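Robot Students Learn to Clear a Table, One Can at a Time

Print | E-mail this story

Waltent has found a way to make tidying up take even longer, and it is paying people to do it.

The company opened its training room to visitors on 6 January 2023. Inside, operators spend their shifts steering a two-armed robot through the sort of chores most of us put off until company is coming. Every move is recorded, and the recordings are fed to software called Kudo, which is supposed to work out the rest.

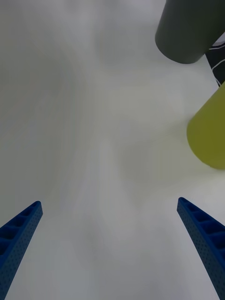

"You find out how much your own hands do without asking you," said Yuzuki Iwasaki, who has been at the controls since August. Her first attempt at the job lasted 3 minutes and ended with the robot holding air. She has since logged 197 runs, most of them better.

A run counts only if the operator would be happy to see it copied. Hesitate over a can and the robot may learn to hesitate too - a habit it could pick up from any teenager for free. Griet Nijs, who reviews the recordings, throws out the dithering, the near misses and anything she calls "showing off."

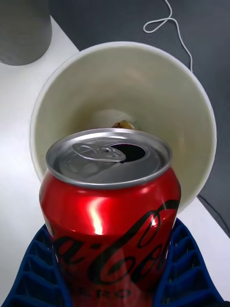 Nijs has 1592 runs on file that meet her standards and wants more before Kudo is left to handle drinks and dishes alone. Operators work by remote control, watching a screen beside the table. An earlier plan to push the arms along by hand was dropped after sore shoulders on both shifts.

Waltent has not said when the robot will be for sale, or what it will cost. Asked if she had one on order, Iwasaki said she already clears enough tables.

Last updated: 4:10 p.m.

We use cookies to improve your visit. By continuing to read, you accept our cookie policy.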